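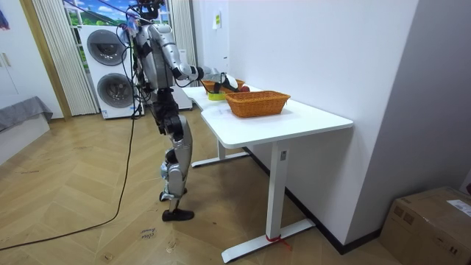

Study room refresh, June update

Hi Faustine,

You asked for something short this time, so I'll try, but you know me. We're past the halfway point on the Bunasura study room and I'm pretty happy with where it's at.

The big news is the desk. We went with the white L-shaped one in the end, the one Érica was pushing for from the start (she's been very gracious about it). It has rounded corners on the top, and I can't tell you how glad I am about that after walking into the old table for two winters. The white metal frame looks good against the herringbone floor too. I was worried it would feel like a dentist's office in there, but the light wood warms everything up and the orange baskets do the rest!

About those baskets - the large rectangular one lives on the front section of the desk and is meant for incoming stuff, so handouts, returned books, whatever people drop off. The smaller one goes at the back for pens and chargers. Siiri would like lids. I'd rather wait and see how they get used before we buy more bits and pieces. The yellow bowl is for fruit, and yes, the fruit comes out of my own pocket and not the grant.

Money: the desk came in $40 under the quote because Peltonen dropped the delivery charge, and I've moved that over to lighting. Wellington has the receipts and will send them with the quarterly sheet. We haven't touched the line for chairs yet. The ones we liked were on backorder, and I'd sooner wait for those than settle for something wobbly.

Use has been better than I expected. We had 51 sign-ups in the first month of the booking sheet, and 16 of those were people who had never booked anything with us before. Evenings after 6 are the popular slot, mornings are still slow. Jahangir wants to try a homework hour right after school and I said go for it.

Still on my list:

Cable covers for the floor. The price Giradov gave us seemed high, so I'm getting a second one.
Some marks on the floorboards that need a proper clean. I want to test a product in a corner first so we don't wreck the finish.
Shelves for the long wall. Érica has measured, I just need to order.
A sign for the door, which I keep forgetting.

One thing I need from you - can we carry the unspent chair money into the next quarter? If that needs a form, send it over and I'll fill it in the same day.

Come by and sit at the desk for a bit when you're next in town, the coffee's on us.

Siiri says hi.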